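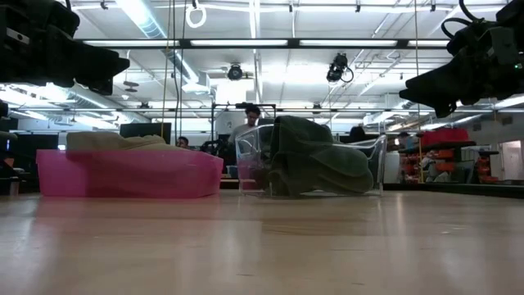 1/12
Borkow Textile Care has published its first staff update on automated sorting at the Helmy site. This thread sets out the main points for employees, their families and our customers. The full update is on the notice board at the staff entrance.

2/12
The work concerned is the sorting of small cloth items by color into open plastic bins. Until last July, all of it was done by hand, standing, over a full shift. Two-armed stations now share this work with our sorting staff.

3/12
Four stations are in service at Helmy. Each has two arms and a tabletop at working height. The stations were set up with Nindata, which also maintains the software. Requests for changes go to Nindata through the shift lead and are logged the same day.

4/12
No position in the sorting department has been ended as a result of this change. Employees whose hours at the sorting tables were reduced have moved to inspection, mending or station operation. Pay grades were kept for everyone who moved and raised for those who completed operator training.

5/12
Operator training takes place during paid hours. It covers starting and stopping a station, clearing a dropped or tangled item, changing bins, and reporting a fault. Employees who prefer to remain at the hand-sorting tables may do so. Several have, and their choice has no effect on their shift assignments.

6/12
On volume: the four stations together handled 980 items per shift when the update was prepared. The hand-sorting tables handled 1246. Management does not consider the stations a replacement for the tables at this level, and staffing for the coming season has been planned on that basis.

7/12
Thick or heavily folded cloth remains the most frequent cause of a stop. When a piece sits high above the rim of a bin, the operator is asked to press it down or remove it before the next cycle. Staff raised this point in the first week, and it is now part of the written procedure.

8/12
"The lifting and reaching are less than they were, and the watching is more," said Ilari Ahonen, shift lead for sorting. "People are tired in a different way at the end of the day. We asked for shorter turns at the stations, and we got them."

9/12
Turns at a station are now limited to two hours, followed by a different task. The earlier arrangement, in which one operator stayed at a station for the whole shift, has been withdrawn. Breaks are unchanged.

10/12
Output figures from the stations are recorded by station only. They are not linked to the name of the operator and will not be used in individual reviews. This commitment is written into the site agreement and may be changed only with the consent of the employee representatives.

11/12
Two matters remain open. Staff have asked for lower noise levels near the stations during the evening shift, and measurements are under way. The representatives have also requested that mending staff receive the same training allowance as operators. A reply to that request is due in July.

12/12
Employees at our Filtetti site have asked whether stations will be installed there. No decision has been made. Any proposal will be presented to staff at Filtetti before equipment is ordered. Questions may be given to any shift lead or left in the box beside the time clock.

Borkow Textile Care, Staff Relations Office
April 22, 2021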